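Progress note, 16 Oct 2024 - Andwood packing room

Hi all, here's where your Raltik grant money has been going since June! The phone boxing work is finally moving along. We've packed 141 handsets so far, and only 9 had to be opened up and done over (mostly lids that went on crooked, which drives me nuts).

The new trays from Coltora are a big step up. They hold the phone snugly, camera side up, and the narrow white lid is a lot easier to line up than the old one was. I've gotten weirdly fond of the orange phones - they look great against all that white.
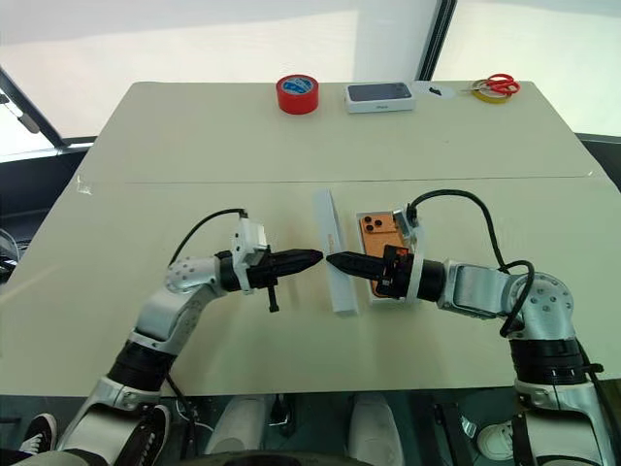 ## What's next

We're short on lids until Rey ships another 30, so I'm using the gap to rewrite the packing sheet. It's 3 pages now and I want it down to one. I'd also like to spend what's left of the supplies line on a second table, if that's okay with you.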